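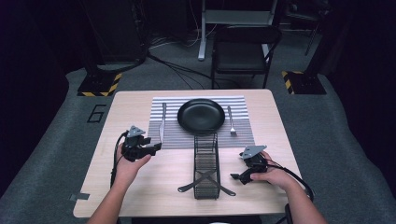

How to Shop for a Robot Helper (When You Have Less Money Than You Think)

Suppose your school has won a prize and decided to spend it on a robot that sets the table. The prize is $2,993. You may be picturing a shiny metal butler. Please put the butler back on the shelf. He costs more than the school bus.

Grown-ups who buy machines for a living start with a boring question, and you should too.

What is the job?

"Help in the kitchen" is a wish. A job is smaller. Put a plate on a placemat. Put a knife on one side and a fork on the other. Put away whatever is left over. A robot can't guess what you meant, so if you leave out the fork, you'll be eating peas with a knife.

Who will teach it?

A robot arm comes out of its box knowing nothing about dinner. One way to teach it is for a person to do the job while holding a gripper in each hand. A gripper is a robot's version of fingers, except that it has fewer of them and no fingernails to bite. The person picks things up and puts them down, over and over, and the movements get saved so a robot can learn from them later.

Notice what that means for your budget. You can start with the hand-held grippers and save the arms for another year. The town of Flernengate did it in that order. The town of Istham bought the arm first, and it spent all of November holding up a coat.

What goes on the list?

Beginners write "robot" and stop. A proper list has dull things on it:

Two grippers, one for each hand
Cables, and then longer cables
A computer to save the movements
A table that doesn't wobble
A plate, a knife, a fork and a placemat
Something to keep the cutlery in
Tape, for marking where things go

Tape is the cheapest item there, and the one most likely to be forgotten. Buy two rolls. The first will be borrowed by the art room.

What about time?

Time costs money, even when it's yours. Say one practice run takes 2 minutes, and your teacher wants 20 runs before lunch. That's 40 minutes of laying out a fork for a meal with no food in it. Add a few more for drinks of water and complaining.

Then keep some money back. Things get dropped, and a cable will find a foot to trip. Buyers call this the reserve. Our make-believe shopper at the Jedura School called it "snacks," and was sorry by Monday.

Your turn

Pick a chore you can't stand. Write down each small step, then every object you'd need to practice it. Put a price next to each one and add them up. If the total is more than $2,993, cross something out. You may not cross out the tape.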